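Nallholm Household Tips: data card

Version notes, contents, and known problems
Last edited in August by Deok-su Koo

What this is

Nallholm is a table of 474 household cleaning and repair tips copied out of old newsletters, church cookbooks, and the free booklets that used to come with paint and soap. Each row holds one tip, the job it claims to do, the things you need for it, and a score for how well the claim is backed up. Most of the scores are low. That is the main finding, and if you came looking for a list of tricks that work, you may want to stop reading.

The table began as the Ciden list, which was passed around as a text file with no sources at all. I inherited it and did not trust it. Kyung-hwa Nam went back through the booklets and matched as many tips as she could to something printed. Anything she couldn't match stayed in, marked "no source". I argued for deleting those rows and lost.

What's in the files

tips.csv is the main table.
sources.csv lists the booklets and newsletters, with a short code for each.
notes.txt holds disagreements between the two of us about individual rows. It is longer than either of us wanted.

Columns in tips.csv

id: a plain number. Gaps are rows that were merged.
job: what the tip says it will do, in the wording of the source where we have it.
items: things needed, separated by semicolons. Amounts are left as printed, so expect "a good splash" and "enough".
room: kitchen, bath, floor, wall, laundry, or other.
source: a code from sources.csv, or "no source".
backing: a score from 0 to 4, explained next.

How backing was scored

A 0 means the tip is stated and nothing else. A 1 means the source says somebody tried it. A 2 means two sources that don't seem to have copied each other agree. A 3 means one of us tried it at home and it did roughly what it said. A 4 means we both tried it, on different surfaces, and would do it again. Only 6 rows have a 4, and several of those are ways of using hot water.

Please do not treat a 3 as proof. It is one person with one stain. I scrubbed a candle wax mark with a warm iron and brown paper, the mark went away, and I gave it a 3. I have no idea what would have happened on a different cloth.

Agreement between sources is weaker than it looks, too. The booklets borrowed from each other freely – the same spelling mistake in "vinager" turns up in three of them. When Kyung-hwa found shared wording she dropped the score back to 1. She will have missed some.

Floors and walls

The floor and wall rows are the worst part of the table. Old booklets say "wood floor" and leave it at that, with no word on whether the boards were waxed, oiled, painted, or bare. Tea, milk, walnut meat, and beer are all recommended for wood floors, sometimes on the same page. Wall tips have a similar gap, and almost none of them say what to do where a wall steps back or meets the boards, the spots where dirt tends to collect.

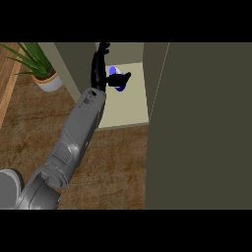
Figure 1. Brown wooden floor and wall niche, rendered.

If you filter on room = floor, read the items column before you believe the job column. Fourteen of those rows call for something I would not put on a floor I had to pay for. They carry the word "caution" at the end of the job text. It is a personal opinion and I have left it in.

The Magaña rows

A batch of laundry tips came from the Magaña newsletter, which printed letters from readers. They are lively and specific, and people who use the table tend to like them best. I like them least. Readers write in when a trick works and keep quiet when it ruins a shirt, so the whole batch leans hopeful. No correction has been made for this. I wouldn't know how to make one.

Known problems

Some tips mix products that should never be mixed. We removed the ones we caught, mainly bleach with ammonia or vinegar. Do not assume we caught them all.

Brand names were swapped for general words, except Jesano, a polish that three booklets name and none describe. I can't tell whether it was a wax or an oil.

"Room" was filled in by guesswork for many of the "no source" rows.

Use and changes

Copy it, cut it up, print it. Keep the source codes attached if you can. If you test a tip and it fails, send that in, with the surface and what was on it. Failures are what the table is short of. Reports that a tip "works great" go in notes.txt and do not change the score.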